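I met her for coffee at Cakero, the little bakery off the main street in Jatport, because she said she'd only talk about laundry if there was pie involved. Fair enough! She ran a wash-and-fold shop in town for 15 years and sold it in January, and I've wanted to pick her brain ever since she rescued my grandmother's tablecloth. (Gravy. Don't ask.)

She didn't want her name in this. "Put my name on the internet and I'll have people handing me shirts in the grocery store again," she told me.

So how does a person end up washing other people's clothes for a living? By accident, in her case. She'd been doing the books for a hardware store on Phillips Street and the laundromat next door came up for sale. "I walked in to ask about the rent and walked out with keys," she said. "My husband didn't speak to me until supper." The first winter the boiler quit and she hauled wet towels home in the back of a station wagon, which she still calls the worst month of her life.

I asked what people get wrong, and she was off before I'd finished the question. Soap, mostly. "Everybody pours like they're feeding a horse. Two tablespoons. That's plenty for a normal load, and people look at me like I've insulted their mother."
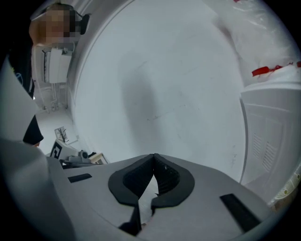
Page last modified: 3/1/24

She feels almost as strongly about dryers. She'd like us all to clean the lint screen every single load, and to stop cooking our jeans. "Take them out while the seams are still a bit damp and hang them over a door," she said. I've tried it and my jeans do fit better – or I've cut back on the pie, hard to say.

We got onto stains, of course. Her rule is cold water first, then wait, then look again before any heat goes near it. She's got no patience for the fancy sprays. Dish soap for grease, she says, and a soft toothbrush, and go in from the back of the fabric. On red wine she just shrugged. "Drink white."

What does she miss? The regulars, she said, and the noise. There was one man who brought in the same 2 blankets every week and sat with a crossword until they were done, and he never once asked for help with a clue. She doesn't miss the quarters. At the end she was still rolling them by hand at the kitchen table, and she swears her thumbs haven't recovered.

These days she has a garden and a very old washer at home that she refuses to replace. I asked if she does her own laundry any differently now that it isn't her job. She laughed and picked up her fork. "I let it pile up on the chair like everybody else."

Recent posts
Where to park for the Tudura street fair
A chat with the woman who fixes accordions
Soup weather, and my three favorite pots

We use cookies to remember your settings. By staying on this site you agree to our cookie policy.

Contact | Privacy | Back to top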